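首页 归档 标签 关于 订阅

笔记 > 机器人 > 感知与规划

阅读时间:9 分钟

扫地这件事,卡在刷毛上了

先记一笔,不然下周肯定忘。

这阵子在弄扫地的任务。夹爪握扫帚,把地上的碎纸往簸箕里赶。听着很蠢,做起来一堆坑。代码放在 Plaltitz 那个仓库里,就是之前叠毛巾用的那套,改了规划层,感知层基本重写。重写的原因下面说。

原来的流程:腕部相机出图,分割,拿到目标的掩码,投到地面平面上,得到一堆二维点,然后规划器挑一个点,算一条扫的轨迹,执行,再看一眼。循环。叠毛巾的时候这套没毛病,毛巾大,夹爪小,看得见。

扫帚就不一样了。扫帚一握上,刷毛直接杵在镜头前面。离得太近,对不上焦,糊成一大片,而且边缘是半透的,后面的东西会透出来。分割模型看见这玩意儿就懵。有时候说是背景,有时候说是目标,有时候干脆把刷毛和后面的墙并成一块。

我一开始的想法很偷懒:把刷毛那块区域画个固定掩码,扣掉就完事。夹爪的掩码就是这么做的,夹爪相对相机的位置由开合角决定,查表就行,很稳。刷毛不行。刷毛会弯。往左推一下往右弯,抬起来又散开,旁边还总有几根不合群的斜着戳出去。固定掩码画小了漏,画大了半边地都没了。

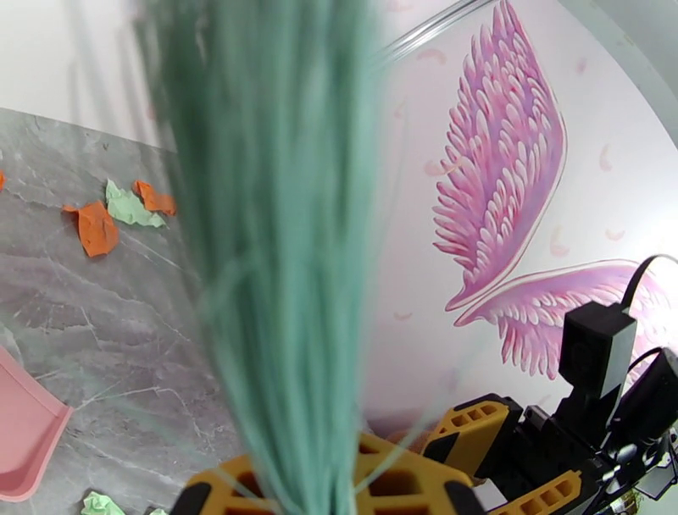

一、遮挡掩码改成按帧算

最后的做法是单独训一个小头,只管一件事:这个像素是不是工具。不分类别,不管是刷毛还是手指,统统叫"自己"。输入除了当前帧,还塞了夹爪开合量和末端速度,想法是速度能告诉它刷毛大概往哪边倒。有没有用?有一点。没有我想的那么有用。

标注比较痛苦。散出去的单根纤维到底标不标,我改了两次主意。第一次标,标到眼瞎。第二次不标,结果单根纤维压在碎纸上的时候,一张纸被切成两张,规划器就以为有两个目标,扫完一个还惦记另一个。现在是折中:纤维不标,但后处理做一次闭运算,细缝直接补上。土办法,好使。

标了 1000 帧。本来想多标点,没耐心了。

半透明边缘那一圈我另外给了个"不确定"标签,训练时不算损失,推理时按没看见处理。这个改动最值,早该做。之前就是这一圈在乱报,橙色的纸隔着刷毛透过来,颜色变淡,模型给的置信度忽高忽低,目标点跟着跳。跳一下规划器就重算一次,手臂就在那儿哆嗦。

二、没看见不等于没有

这条是老问题了,叠毛巾的时候躲过去了,这回躲不掉。

原来的地图是每帧刷新,这一帧看到几块纸就是几块。扫帚一挡,被挡的那块从地图里消失,规划器高高兴兴认为扫干净了,去干别的。刷毛移开,纸又出现,规划器又回来。来回折腾。

现在换成带记忆的栅格。每个格子三个状态:有东西、没东西、不知道。被"自己"掩码盖住的格子不更新,只是慢慢往"不知道"衰减。衰减速度调了很久,太快等于没记忆,太慢的话纸明明被推走了,地图上还留个鬼影,手臂对着空地认认真真扫一下,看着挺心酸的。

后来加了一条规则:扫的轨迹经过的格子,执行完以后强制打成"不知道",不管之前是什么。道理很简单,刷子过去了,原来的信息作废。加完以后鬼影少了一大半。代码就几行,想了两天。

还有终止条件。以前是地图上没有目标就停。现在是没有目标,并且"不知道"的面积小于阈值,才停。不够小就抬手,换个角度看一眼。抬手这个动作很费时间,所以阈值也不敢设太严。这个数现在是拍脑袋的,写在配置里,旁边注释了一个"待定",估计会待定很久。

三、大理石花纹

浅色纹路在灰地上斜着走,浅绿色的纸落在上面,揉皱了,反光一白,跟纹路很像。橙色的从来不出问题,浅绿的就时不时丢。

试过深度。纸团还行,有高度。压扁的那种纸片高度就那么一点,基本埋在噪声里,腕部相机又贴得近,深度本身就飘。放弃。

试过背景建模,先空扫一圈把地面拍下来再做差分。光一变就完蛋,手臂自己的影子也算变化。也放弃。

现在靠的是时序:纹路不会动,纸会动。扫一下之后位置变了的,加分;怎么扫都不动的,减分,减到底就认定是地。缺点也明显,第一下之前它分不出来,所以开局老是往纹路上白扫一下。我能忍。

墙上的东西反倒没惹麻烦。墙绘的翅膀和散开的小羽毛,浅粉浅紫的,形状跟碎纸片还真有点像,分割头确实会报。但投影的时候只要落在地面多边形外面就直接丢,一行判断。多边形目前是手工点的,换个地方就得重新点一遍。自动找墙脚线的东西写了一半,在 aka 分支上(对,分支名字就叫 Aka,别问),能跑,不敢合。

四、规划层的小改动

扫的轨迹原来是直线:落点、推、抬。推到簸箕口经常偏,纸从边上溜过去。改成最后一小段对着簸箕口的朝向,前面随便弯。簸箕的位姿也是个麻烦,经常只露出一个角,粉色的边沿一小截,剩下的全在视野外。拿一个角去估整个位姿,方向能差不少。

现在是抬手那一眼看全了就存下来,之后只要露出来的那截边跟存的对得上,就一直用存的。对不上才重新看。假设簸箕不会自己跑。它会,扫帚碰一下就跑。所以才要一直比对。

控制这边,刷毛是软的,力反馈基本读不出什么东西,下压深度用的是固定值。压少了纸从下面漏过去,压多了刷毛全趴下,遮挡更严重,感知那边又要骂人。骂人的也是我。目前这个深度是试出来的,换一把扫帚肯定得重调,刷毛硬度不一样。想过用掩码的形状反推弯曲程度,刷毛在图里的轮廓其实信息量挺大的。排队中。

五、日志和回放

这块顺手说一下。之前日志只存图和关节角,出了问题要复现"规划器当时以为世界长什么样",只能重跑一遍感知,模型一更新,就跟当时对不上了。现在每帧把栅格也存了,压一压不大。回放工具用的 Marikar,自己加了个面板,左边相机图,右边栅格,拖时间轴两边一起走。

真的,早点做这个能省我好多晚上。上面那个鬼影的问题,就是拖时间轴拖出来的,盯着看了几遍,发现格子该变的时候没变。光看曲线看不出来。

时间戳还差着一点,图比关节角晚,快速扫的时候掩码会偏。目前是加了个固定的偏移顶着。正经做法是硬件同步,线还没接。

没弄完的

几乎每一条都有尾巴,随便列一下:

- 地面多边形自动化,见 aka 分支
- 下压深度跟着刷毛弯曲走
- 时间戳
- 纸压着纸的情况,现在当一块处理,扫开了变两块,地图能跟上,但是打分会乱
- Brammont 那边的仿真环境里刷毛是一整块硬板,训出来的策略拿过来没法用,要么换成一排小铰链,要么就别在仿真里折腾接触了

倾向后一种。下一篇大概写时间戳,接完线在说。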